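How do I keep a home-baked sandwich loaf from going stale by day three?

Posted in Baking & Bread

brokerari

I started making my own sandwich bread in February and I am completely hooked. The loaf is a plain white one with a little milk and butter in it, baked in a regular metal pan, and on the first day it's fantastic. On the second day it's still good. By the third day the slices crumble when I spread anything on them and the crust has gone from crisp to leathery. My kids will eat it as toast but they won't take it in their lunches.

What I've tried so far: a paper bag (dried out overnight), a plastic bag on the counter (softer, but I got mold on the fifth day when the weather was muggy), and the fridge, which seemed to make it worse. I know store bread has things in it that mine doesn't, and I don't expect two weeks. I'd love to get to five days of real sandwiches, though.

The recipe is 500 grams of bread flour, 300 grams of water, 30 grams of milk powder, 25 grams of butter, sugar, salt, and instant yeast. I bake at 375 for 41 minutes. Should I change the recipe, the storage, or both? We only go through half a loaf by day three, if that matters.

Selma Janevski

Oh, I love this question, because I went through exactly the same thing and it made me a much better baker! The good news is you're already close. I'd change both, and neither change is hard.

Let's start with storage, which you can fix tonight. Your fridge test told you something useful. Bread goes stale mostly because the starch in the crumb firms up again after baking, and that happens faster at fridge temperature than it does on the counter. So the bread can be sealed up tight, not losing any water at all, and still turn hard and crumbly in there. Room temperature is better for the first couple of days, and the freezer is better than anything after that. Freezing pretty much stops the whole process.

My routine is to let the loaf cool all the way (and I mean all the way, three hours for a pan loaf, I know it's torture), then slice the entire thing. Half goes in a bag on the counter. The other half goes into the freezer in a zip bag with the air pressed out, the same day it was baked. Don't wait until day three and freeze what's left, because you'll only be saving bread that's already halfway stale. If your slices stick together, lay a strip of parchment between every two. For lunches, make the sandwich on frozen slices in the morning and it'll be soft by noon. It keeps the filling cool too!

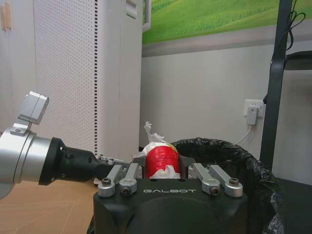

Cooling matters more than people think where mold is concerned. If you bag a loaf that's even a bit warm in the middle, it keeps giving off steam, the steam turns to droplets on the inside of the plastic, and you've built a little greenhouse. I used to bag mine after an hour because the outside felt cool. Now I put the loaf on a wire rack so air can get underneath, and I turn it on its side for part of the time so the bottom doesn't get damp. In muggy weather I keep a smaller amount on the counter and freeze more of it.

On to the recipe, which is where it gets really fun. You're at 60 percent water, counting only the water itself, and with milk powder soaking some of that up you have a fairly firm dough. Go up to 320 grams of water next time and see how it handles. It'll be stickier in the first few minutes of kneading and you'll want to add flour. Don't! Give it ten minutes to rest under a bowl and come back, and you'll be amazed how much smoother it is. I'd bump the butter up to 40 grams as well. Fat keeps the crumb tender for longer and it tastes wonderful.

Then, if you're feeling adventurous, try tangzhong. You take a small part of the flour and cook it with water or milk until it's a thick paste, let it cool, and mix it into the dough. For your 500 grams of flour I'd use 25 grams of it with 125 grams of the water. Whisk them cold in a small saucepan so there are no lumps, then stir over medium-low heat until the spoon leaves a track on the bottom. It takes two or three minutes. The cooked flour holds on to much more water than raw flour can, so you can put more liquid in the dough without it turning to soup. With the paste in there I use 340 grams of water total (that includes the 125). The first time I did this I ate a slice on day four, plain, standing at the counter, and called my sister.

One more thing: your bake might be a touch long. If you have a probe thermometer, start checking at 33 minutes and pull the loaf when the middle reads 195. Lean breads want to go higher, but a milk and butter loaf doesn't need it, and every extra minute drives off water you'd like to keep. If the top browns too fast, lay a piece of foil over it loosely. And brush the crust with butter as soon as it's out of the pan, if you like it soft.

I'd do these one at a time, in this order: freezer, more water, shorter bake, tangzhong. If you change everything at once and get a great loaf (you will!), you won't know which part to thank.

Edited to add: somebody messaged to ask if whole milk works in place of the water and powder. Yes! Use 330 grams of milk, leave out the powder, and warm it until it's just lukewarm so it doesn't slow your yeast down.

jerari

Get a bread box. We have an old Bara one that was my mother-in-law's, and the bread stays fine in it for four days. No plastic needed. Cut side down on the board the first day.

Bara_Mladenović

Seconding nearly everything Selma wrote, and adding the lazy version for people who bake after work.

I bake two small loaves from one batch instead of one big one. Same recipe, same dough, split into two 8 by 4 pans, and the dough only comes partway up so the slices are shorter. One loaf goes on the counter and one goes into the freezer whole, wrapped in plastic and then in foil. When the first is nearly gone I move the second to the counter at bedtime, still wrapped, and it's ready for breakfast. Leave the wrapping on while it thaws! The moisture that would end up on the outside of the bread ends up on the outside of the plastic. Small loaves bake faster, so watch the time. Mine take 27 minutes.

I've had mixed luck with bread boxes. They're lovely for a crusty round loaf and a bit too airy for soft sandwich bread, at least in my kitchen, which is very dry in winter. What works for me is the bread in a bag and the bag in the box. I'd also wipe the box out with vinegar every week or so and let it dry, because once there's been mold in there it comes back on every loaf you put in.

For the slices that do get away from you, a few rescues. A whole stale chunk can go under the tap for one second, crust side only, and then into a 325 oven for eight minutes. It comes back like new, but you have to eat it that same day because it goes hard again fast. Slices make excellent French toast, better than fresh ones, since they don't fall apart in the egg. And I keep a bag of heels in the freezer for meatballs and crumb topping. I'm always a little happy when it's full.

As for whether half a loaf by day three matters, yes, it does. At your pace you're a freezer household. I'd put more than half of it away on baking day and take out slices as you need them.

brokerari

Thank you all so much! I baked this morning with 320 grams of water and pulled it at 34 minutes. The dough really was sticky, I left it alone, and it came together just like Selma said. It's sliced, and more than half of it is in the freezer with parchment in between. Tangzhong is next weekend. Jerari, I don't have a bread box but there's a flea market near us and now I want one anyway.

Selma Janevski

Yay! Please come back and tell us how the day four slice is. And if your paste gets lumpy, push it through a strainer while it's still warm, it works perfectly.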